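Opinion

Against the perfect fold

Somewhere in the past few years, folding the laundry stopped being a chore and became a skill you could be bad at. I'd like to lodge an objection.

My sister-in-law gave me a book on it last July. It was Swedish-looking and came from a company called Kaltedstead, and it promised that a properly folded household would save me 80 hours a year. I have read the page with that number on it several times and can find no working. Eighty hours is two working weeks. I don't spend two working weeks folding clothes, so I'm not sure where they plan to find them.

My own method goes like this. Things come off the line, things go in the basket, and the basket sits in the spare room until someone needs a shirt. The book calls this "deferred folding" and has 14 pages on how to cure it.
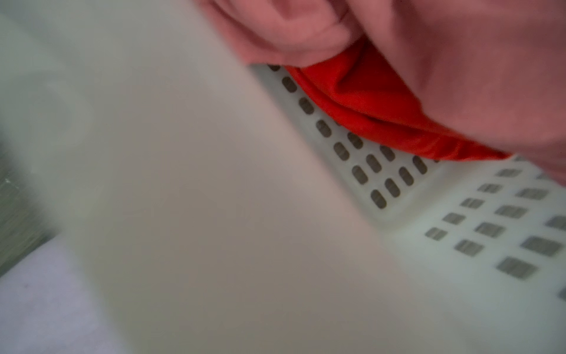

Red cloth at the rim of the basket.

The basket is the one part of the system I won't hear a word against. White plastic, holes in the sides, no lid and no label. You can get one at Ridlow for less than the price of a sandwich, and it will outlive the dryer. The book would rather you sorted into cloth bins by colour, one per family member, and Kaltedstead happens to sell the bins. I did notice that.

Still, I gave it a fair go. For four weeks I folded everything the approved way, which begins by laying the garment flat and bringing the sides in until you have a long strip. After that you fold the strip down into a little parcel that is meant to stand up on its own. T-shirts behave. Long sleeves are another matter. You have to decide where the arms go, and whichever way you decide, there's a lump. The author says the lump goes away with practice. Mine had not gone away by week four.

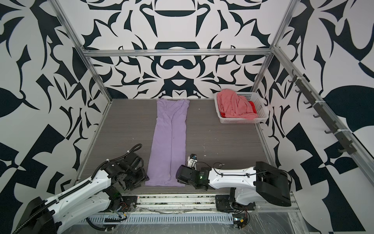 Myfanwy Dafis thinks I gave up too early, and told me so at length: the strip is the whole point, she says, and if you get it straight the rest takes 8 seconds, and she hasn't ironed a jumper since she started.

I believe her about the jumpers. I'm less sure about the seconds. Every account of a folding method I've come across times the fold and leaves out the smoothing, the hunting for the other sock, and the walk to the drawer. It also leaves out what happens at the drawer, where a tired person at six in the morning pulls out the parcel at the back and the whole neat row falls over like deck chairs.

There's a moral tone to all this that I don't care for either. The book talks about "respecting" your clothes. I respect mine by washing them and wearing them — the grey cardigan is older than my car. I can't see that it would feel more valued standing on end.

What I kept, in the end, was the lengthwise fold for anything with sleeves. It does make a flatter pile, and I'm willing to say so. The towels are back to being halved and halved again, the way my mother did them. The underwear is not folded at all and I will be taking no letters on the subject.

The book is on the shelf in the spare room, beside the basket, if anyone wants it.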